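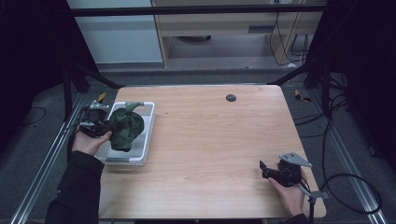
Green camo cloth in the white tray.

Sunday, June 6, 2021

I have been shopping for a kitchen table since April and I no longer believe anything written under a picture of furniture.

The old one went when we moved out of the Zerkbridge apartment. It had a leg that folded under if you leaned on the wrong corner, and I was glad to see it go. I figured I would spend a weekend finding a new one. Instead I have spent my evenings reading listings and learning what the word "wood" is allowed to mean.

Take the Dreltberg, the one that keeps following me from website to website. The headline says "natural wood dining table." Scroll down and it becomes "natural wood look." Open the spec sheet, a separate download for some reason, and it says "wood-based panel with decorative surface." Same table! I wrote to the store and asked what the decorative surface was. They wrote back that it was easy to wipe.

I don't have anything against a printed surface. My parents had one for most of my childhood and it took hot pans, spilled paint and my brother's science projects. If somebody sells me a printed table at a printed table price, fine. The Dreltberg is $901. For that I'd like the description to make it to the end of the page without changing its story.

The salesman at Barros was friendlier but I'm not sure I learned more. He told me the top was "up to 100 percent oak." I asked him to say it again in case I'd heard wrong, and he did. Up to 100 percent covers everything from an oak forest to a cardboard box. He also said you could always tell the real thing by looking at the grain, and he ran his hand along it the way people do with a horse.

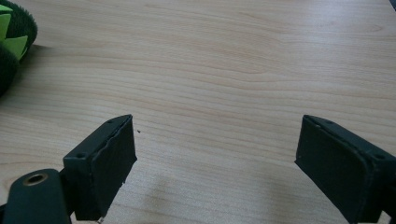
Grain is what every seller points to, and I've come to think it's the weakest evidence of the lot. They show you a close-up with pretty lines and let you fill in the rest. Look at the tabletop in the photo: long curving ripples across the upper half, then straighter lines packed closer together lower down. It's nice to look at. A person who wanted to sell it to me would say no machine could draw that. But printers have been copying pictures of boards for decades, and a good copy has ripples too. From the lines alone I wouldn't bet lunch either way.

I asked Josué Bragança, who repaired our front door and has strong views on glue. He said to stop looking at the top and look at the edge. On a solid board the lines should carry over the side and show up as end grain where it was cut across. If the edge is a strip with its own separate pattern, you have your answer. He also said to look for the same knot showing up twice. I tried this at Barros and found one knot in 3 places, which the salesman said was "a feature of the species."

Then there's the care kit. Every store wants to add one. The one I was offered came from Coltley and promised to "feed" the wood. I'm suspicious of any product that claims to feed something dead. An oil can change how a bare surface looks and help keep water out of it, I accept that much. On a sealed top I can't see where the meal is supposed to go. The label had 4 steps and one of them was "admire."

My sister thinks I'm being difficult and should buy whatever fits through the door. She may be right about the door, which I still haven't measured. There's a used table across town listed as "brown, heavy, some scratches," and I'm driving over Tuesday with a flashlight to look at the edges.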